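Groseck Toy Donut Set: Review After Several Weeks of Use

Reviewed by Marietjie Shezi
November 17, 2025

Groseck sells play food in small themed sets, and the donut set is the one I get asked about most. I bought it through the Vullari shop with my own money. My sister's children have played with it, I have used it as table decoration, and it has spent a lot of time on the big table where I look over most of the things I review. I also own the Drakance bakery set, so I'll compare the two where it makes sense.

What you get

The set is a mix of donuts with different finishes. Some are iced, one has a dark chocolate glaze, and there is a plain tan one with no icing at all. Colors vary from box to box according to the shop listing, so check the photos on the listing if you want a particular one. No plate is included. I use a round gray plate I already had, with a dark gray mat under it.

The box is thin cardboard with a lift-off lid. Mine split at one corner in the first week. I moved the donuts to a drawer and threw the box out.

Looks

The mint-blue donut is the best piece in the set. The icing comes over the edge in thick, rounded drips of different lengths, and the sprinkles are in several colors, with thin dark drizzle lines across the top. The base is a pale yellow that reads as cake even up close.

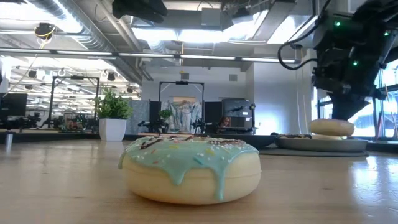
Cheaper play food tends to have the icing printed on flat, and a child can feel the difference right away. With this set the drips are raised enough to run a finger along. My niece likes to trace them, and she picks the mint one first every time.

The plain tan donut gets less attention. It has a smooth golden surface and nothing on top, and at first I thought it was a waste of a piece. I have changed my mind on that. When the children play shop, the plain one is the cheap one, and they argue about what it should cost. It also makes the others look better on a plate.

The chocolate one is fine. The glaze is a good dark brown. Seen from the side, it could be taken for the real thing from across a room. A visitor, Tumelo Gumede, reached for it while we were talking and had it in his hand before he noticed.

The seam

There is a faint line running around the side of the mint donut. On mine it is level and smooth to the touch, and from a normal distance you lose sight of it. If you are buying these for photographs, turn the donut until the drips cover as much of the line as possible. If you are buying them for children, it won't matter.

The Drakance set has a heavier seam with a ridge you can catch with a fingernail, and dirt collects there. Groseck did a better job on this point.

Shine

The icing is glossy, and the base has a slight gloss too. On a polished table near a window you will get a reflection under the donut and bright spots on the icing. I don't mind this at all for play. For display I would put them on something matte. The mat I mentioned takes care of most of the glare, and a cloth placemat works just as well.

Handling

They sit flat and do not roll unless they are stood on edge. The size suits small hands, and my nephew can carry two at once. I would not give them to a child who still puts toys in the mouth, given the raised sprinkles. None of mine have come loose so far, but I would rather not test it that way.

They stack, but not well. The iced tops are uneven, so two is the limit before the pile leans. The plain one works best on the bottom. If stacking is what you want, the Drakance donuts have flat tops and will go three high without trouble.

Cleaning

I wipe them with a damp cloth and a drop of dish soap. The drips need more care than the rest, and a soft toothbrush gets into the edges where the icing meets the base. I don't soak them, and I haven't tried the dishwasher. After a few weeks of regular handling the colors look the same to me as they did on the first day.

Displaying them

I tried a few arrangements. The one I kept is simple: most of the set on the round gray plate and the mint donut by itself on the bare wood, closer to the front of the table. The chocolate donut and the one with pale pink icing look good next to each other. A green plant in a white square pot toward the back gives some height and keeps the whole thing from looking like a toy box tipped out. Don't crowd them. When I put everything on one plate the different icings were hard to tell apart.
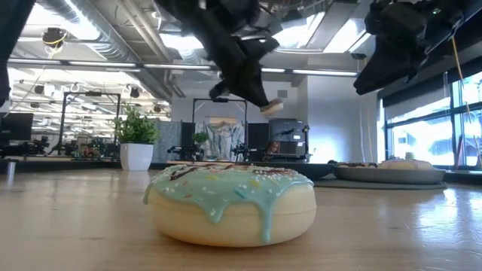 Complaints

The box is poor, as I said. For a set at this price I expected something that would last as storage.

There is no plate, tray or stand. Drakance includes a small tray, and children do use it.

Replacement pieces are not sold. I wrote to Vullari to ask and had a reply in two days saying the set is only available complete. If you lose the mint one, you are buying the whole thing again.

Who it suits

Buy it if you want play food that looks good enough to leave out on a table, or if you need a prop donut that holds up when seen close. For a toddler, or for a child who mostly wants to stack and knock things over, the Drakance set is cheaper and makes more sense.

I'm keeping mine, and I have ordered a second set for my sister's house in February, when my niece has her birthday.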